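Handgelenkkamera statt Deckenkamera: 79 Prozent, und ich traue der Zahl nicht

Forum » Manipulation & Greifen » Methoden und Auswertung

kabelbaum_ost
12. Juli 2026

Kurzfassung für alle, die beim Kaffee mitlesen: Wir haben unsere Greifstrategie mit Bildern vom Handgelenk trainiert, 802 Demonstrationen, per Teleoperation eingesammelt. Erfolgsquote im Test 79 Prozent. Mit der Deckenkamera lagen wir deutlich darunter.
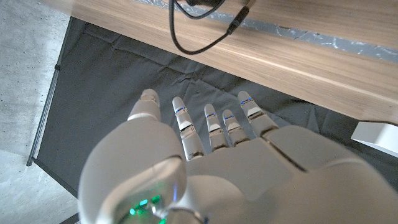

Das Verfahren nennt sich bei uns intern Buna, weil es an einem Nachmittag mit sehr viel Kaffee entstanden ist. Der Trick ist schnell erzählt: Das Netz bekommt nur die Handgelenkkamera und die Gelenkwinkel der Finger, dazu eine Maske, die den Handrücken aus dem Bild rechnet. Ohne Maske besteht gut die Hälfte der Eingabe aus weißem Gehäuse, und das Netz lernt mit großer Hingabe, wie ein weißes Gehäuse aussieht.

Nun mein Problem. 79 Prozent klingt gut, und unser Projektleiter hat die Zahl schon auf eine Folie geschrieben. Ich würde gern wissen, ob sie etwas bedeutet, bevor die Folie das Haus verlässt. Was würdet ihr als Erstes prüfen?

Fingerspitzengefühl
Wie viele verschiedene Unterlagen hattet ihr im Training? Wenn die Antwort »eine« lautet, habt ihr einen sehr teuren Detektor für dunkelgrauen Stoff gebaut.

kabelbaum_ost
Die Antwort lautet 2. Dunkler Stoff und eine helle Matte. Die helle Matte kommt in den Daten allerdings so selten vor, dass sie sich vermutlich einsam fühlt.

Fingerspitzengefühl
Also eine.

trornholm_werkstatt
Wir haben in Trornholm letztes Jahr fast dasselbe gemacht und sind an den Lichtern gescheitert. Unsere Finger hatten ebenfalls Status-LEDs, und die haben beim Kontakt die Helligkeit gewechselt. Das Netz hat den Zeitpunkt zum Schließen von den LEDs abgelesen. Hundertprozentig zuverlässig, bis jemand die Firmware aktualisiert hat. Bei euch leuchtet es an den vier langen Fingern blau und unten am Gehäuse grün. Deckt eure Maske das alles ab?

kabelbaum_ost
Den Handrücken ja. Die Finger nein, die Fingerspitzen will ich ja gerade sehen. Ich schaue nach, ob sich das Blau während eines Griffs ändert. Danke, jetzt schlafe ich schlecht.

C. Bhuiyan
Ich widerspreche ein wenig. Wenn die LED den Kontakt anzeigt, ist das doch ein legitimes Signal. Der Mensch schaut bei der Teleoperation auch hin. Warum soll das Netz künstlich blind sein?

Chaminda Bhuiyan

trornholm_werkstatt
Weil man dann auch gleich das Kontaktsignal als Zahl eingeben kann und sich den Umweg über Kamera, Bildkompression und ein Netz mit Millionen Parametern spart. Legitim ist es. Dumm ist es auch.

C. Bhuiyan
Einverstanden, sofern man an das Signal herankommt. Bei manchen Händen steckt es hinter einer Schnittstelle, deren Dokumentation aus einem PDF und einer Telefonnummer besteht.

Willen
Darf ich auf den Versuchsaufbau zurückkommen? Auf dem Bild hängt ein schwarzes Kabel in einer Schlaufe über der Tischplatte und wirft sogar einen leichten Schatten aufs Holz. Hängt das in allen Demonstrationen so? Dann ist es eine prächtige Landmarke. Kabel weg und neu testen, dauert einen Vormittag.

kabelbaum_ost
Das Kabel gehört quasi zum Team. Aber ja, kommt auf die Liste.

Fingerspitzengefühl
Meine eigentliche Frage wäre: 79 Prozent von wie vielen Versuchen, und wer hat entschieden, was ein Erfolg ist?

kabelbaum_ost
Hundert Versuche. Entschieden habe ich. Bei 4 davon war ich großzügig – das Objekt war angehoben, aber in einer Haltung, die man keinem Kunden zeigen möchte.

Fingerspitzengefühl
Dann sind es für mich 75, mit einem Konfidenzintervall, durch das man einen Gabelstapler fahren kann. Lass jemanden bewerten, der nicht weiß, welche Kamera gerade läuft.

Willen
Mir ist das zu streng. Der Vergleich mit der Deckenkamera interessiert doch mehr als der Absolutwert, und wenn er beide Male gleich großzügig war, kürzt sich das einigermaßen raus.

Fingerspitzengefühl
»Wenn« macht in diesem Satz die ganze Arbeit.

kabelbaum_ost
Bei der Deckenkamera war ich, glaube ich, weniger großzügig. Ich mochte sie nie.

C. Bhuiyan
Schau dir auch Trịnh an. So heißt bei uns das Skript, nach der Kollegin, die es geschrieben hat: Es verdeckt nacheinander Bildbereiche und misst, wie stark sich die vorhergesagte Fingerbewegung ändert. Wenn beim Abdecken der Tischkante mehr passiert als beim Abdecken des Objekts, weißt du Bescheid. Schicke ich dir per Nachricht.

kabelbaum_ost
Skript lief über Nacht. Die Tischkante ist dem Netz tatsächlich wichtiger als mir lieb ist, die blauen Lichter sind ihm fast egal. Das Kabel liegt irgendwo dazwischen. Neue Testreihe mit verschobenem Tisch und fremder Bewertung folgt. Die Folie habe ich vorerst um ein Fragezeichen ergänzt, es wurde bereits wieder gelöscht.

trornholm_werkstatt
Setz es beim nächsten Mal in die Achsenbeschriftung. Da schaut keiner hin.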